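4 min read

Wudov handling cell - progress report for July
Prepared by Melati Halim, Mudside, for the Filali program office

Work this month was taken up almost entirely by the fault in the gripper approach routine, so the schedule in the last report no longer holds.

What happened

During an unattended batch of 600 simulated approaches to the perforated board, the arm failed to stop at its standoff distance in 13 runs. In four of these the fingers went past the board surface before the force limit tripped. The real arm was not running at the time, and nothing was damaged. We stopped all hardware trials the same afternoon and they remain stopped.

Cause

The standoff distance is worked out from the wrist camera view. When the shadow of the gripper falls over the dark upright on the board, the Pirnlow depth module sometimes takes the edge of the shadow for the edge of the part and reports the surface as farther away than it is. The force limit then becomes the only protection, and it was set too high - a mistake on our side, left over from an earlier tool.

We are replaying the failed approaches in simulation with the gripper open and empty, over the upright labeled PC7 and the panel next to it. 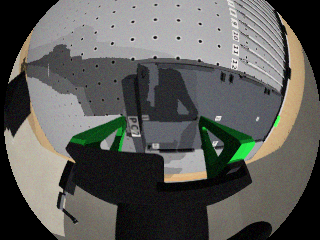 Next steps

The force limit has been lowered and the change is in review. A second, independent stop based on joint position will be added before the arm is powered again. We ask for a two-week extension to the hardware milestone. No extra money is requested.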